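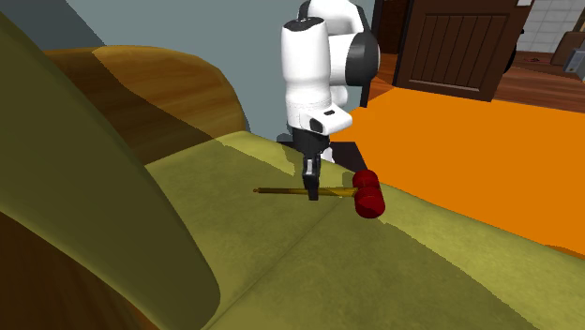 Five months with the Lusovley slipcover

I put off buying one of these for ages. Every stretchy sofa cover I'd tried before ended up bunched in the cracks by dinnertime, and I was sick of tucking. But the Lusovley was marked down in January, so in it went with my cat litter order (romance!).

Getting it on took me 2 tries. The corner tags are tiny and I had the back piece on sideways the first time. Once it's on, though, it stays on – there are foam rods you push down behind the cushions, and mine have popped out maybe once a month.

The fabric is thicker than my old Bilgin one and doesn't go shiny when you sit on it. It washes fine on cold. I've dried it on low and it still fits, just a bit snug over the arms.

Gripes: it grabs pet hair like you wouldn't believe, and the color runs darker than the website shows. Also, full price is more than $200, and I wouldn't pay that. On sale, sure! I'm already eyeing the matching one for the armchair.

Four stars from me.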